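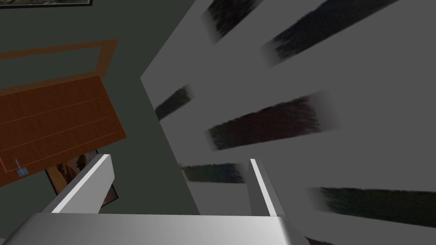

Computer rendering: two gripper fingers, with a framed picture behind the left one.

Emergency Dispatch Upgrade: Progress Report to the Kaplan Fund
Prepared by Róisín Moynihan, Grustberg County Communications Center
Reporting period: April through July

Work completed

The new call-handling software from Dotgate is now running at all nine dispatcher positions. The old system was kept on standby for 14 days after the switch and then shut down. Two short outages occurred in the first week, both overnight. Calls rolled over to the backup center as planned.

Text-to-911 went live in June. Most texts so far have been test messages from residents or accidental sends. Dispatchers answer every one of them and ask for a location first.

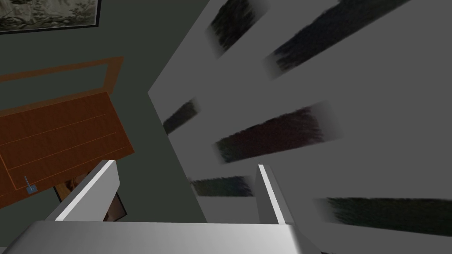 Training

All 18 full-time dispatchers have finished the basic course. İlker Yalçınkaya taught the day shift and Gülizar Dönmez taught evenings and nights. Part-time staff are still working through the second module. We had planned to be done by the end of June, but two resignations left us short on nights and we could not pull people off the floor.

Address data

Ilgın Coşkun is leading the cleanup of the county address file. At the start of the period, 3000 records had a missing unit number or a road name that did not match the map. The apartment complexes on the east side are finished. Rural routes are going more slowly, as many driveways were never assigned a number.

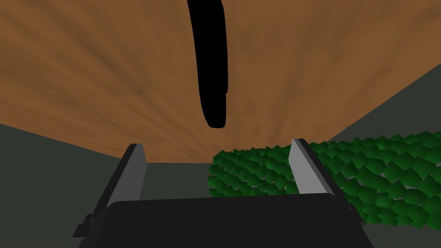 The township offices have been asked to send their own lists by the end of August. Two have done so.

Budget

Spending is within the approved amount. Headsets cost less than quoted. We ask permission to move the difference to overtime for the part-time training. Barış Yaman has sent the revised budget sheet separately.

Next period

The Jelluro mapping screen will be added to the supervisor desk first, then to the other positions. 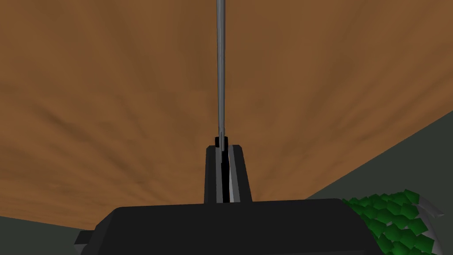

Radio room wiring has to be finished before that can start, and the electrician is booked for September. We also expect to run a full backup drill with the fire districts in October. The next report will include call answer times for the full period.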